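Revmont glove kit, first edition: a grumble with some praise in it

Posted Wednesday, March 27, 2024

I don't like being sold a shortcut, and the Revmont gloves are sold as one. Wear them, do a job with your own hands, and the recording becomes something a pair of home-built arms can learn from. The box has the words "teach by doing" on the lid. I put it on a shelf and left it there for a fortnight out of pure bad temper.

Some background. A few of us at the Bulholm workshop have been building two arms from the Ellery plans since September. They move well enough. They can pick up a block and put it down where you want it, and they do so with a noise like a coffee grinder. Cloth is another matter. We had been steering the arms by hand through every attempt at a shirt, and an evening of that would leave us with very little to keep. The gloves were meant to speed that up.

The kit is a pair of dark gloves, a printed marker cube for the back of each hand, cameras, a small box with a screen, and a great deal of black cable. The gloves are decent. I have wide hands and expected to split a seam, but the stretch is good and I could still feel the edge of a hem through the fingertips. That matters more with fabric than anything else in the box.

The cubes I am less keen on. They stick up, and you catch them on things. Reach one hand across the other, which you do all the time when folding, and you hear a click and know you have knocked one. The mounts held, I'll give them that, though I checked them after every knock and it got tiresome. A replacement set is £96. For printed cubes and a few fittings I think that is cheek.

Then the cables. The product page makes very little of them. They run back along your arms and want to go wherever the cloth is going. I ended up feeding them to one side before each go, and by the end of a session they had come back again. If you have a small bench, think hard. We use the table tennis table at Bulholm, which is the only surface big enough to have the shirt, the electronics and my elbows on it together, and it still gets crowded.

Software is Skirnasska, free, made by other people and plainly not tested with this kit very often. It refused to see the left glove the first 11 times we started it. The fix was to plug the left one in before the right. I found that in a forum thread, not in the manual, which spends 8 pages on safety symbols and one on setting up. After that it behaved, apart from a habit of naming every recording the same thing unless you type in a new name yourself.

Shirt work at Bulholm:
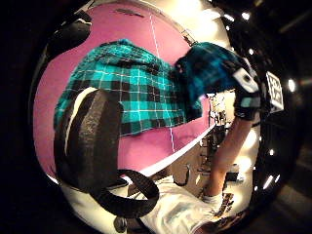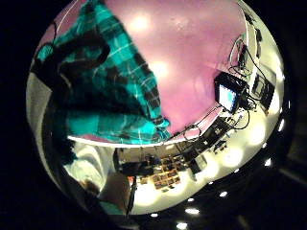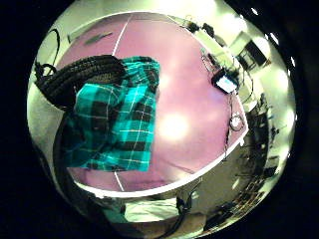
Gloves, marker cubes and cables from further back:
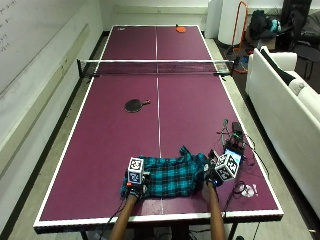

So does it work? Partly. Recording is much quicker than steering the arms, and I won't pretend otherwise. My first usable batch took one evening, and the hand positions matched what I remembered doing, as far as I could judge by playing them back. Getting the Ellery arms to do anything with that batch is a separate job, and the box lid keeps very quiet about it. Human fingers do small things with cloth that a two-jawed gripper can't copy. I had to slow down and start pinching like a crab before the recordings were any use to us, and at that point I did wonder who was teaching whom.

Our best run so far has the arms lifting a shirt by both ends and laying it down nearly flat. Sleeves are hopeless. I've seen the clip on the Revmont page where a towel gets folded into thirds, and I'd like to know how many goes that took.

Battery life on the screen box is fine. The strap on the right glove has started to fray, which is poor after so little use. Support answered my email after 9 days with a link to the manual.

Would I buy it again? With my own money, no, or at least I'd wait for a version with fewer wires. Split between several people in a workshop, with arms already built and moving, it's worth a look. If you haven't built the arms yet, finish those first and leave the gloves alone. And buy a bag of cable clips while you're at it, the cheap ones are fine.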